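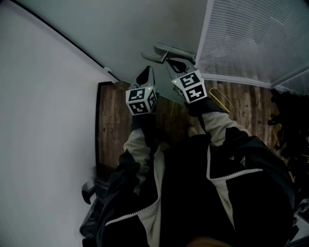 Lever handle maintenance: return springs and fixing screws

Most complaints logged against interior doors at the Levholm building concern levers that droop below horizontal. The usual cause is a tired return spring in the rose. The latch itself has its own spring and is seldom at fault, so check it last.

To tell the two apart, remove both levers and turn the spindle with pliers. If the latch bolt retracts and snaps back fully, leave the lock case alone and replace the spring cassette. If the bolt is slow, clean the case with a dry brush and apply graphite. Do not use oil. It collects dust and the fault comes back within months.

When refitting, tighten the through-bolts by hand, alternating between the two, until the rose sits flat. Overtightening bows the rose and binds the spindle, and the result feels exactly like a worn latch. The grub screw under the lever takes a 3 mm hex key. Seat it on the flat of the spindle and not on a corner.

Doors on the Rovovton side were fitted with a longer spindle during the August refit. The cassettes are the same, but spindles must not be swapped between the two wings. A short spindle will hold for a while and then pull out under load.

Replacement cassettes are kept in the second-floor store, drawer 6. Sign them out on the sheet and return the old part in its bag, marked with the door number. Requests for whole lock cases go to Perla Figueroa.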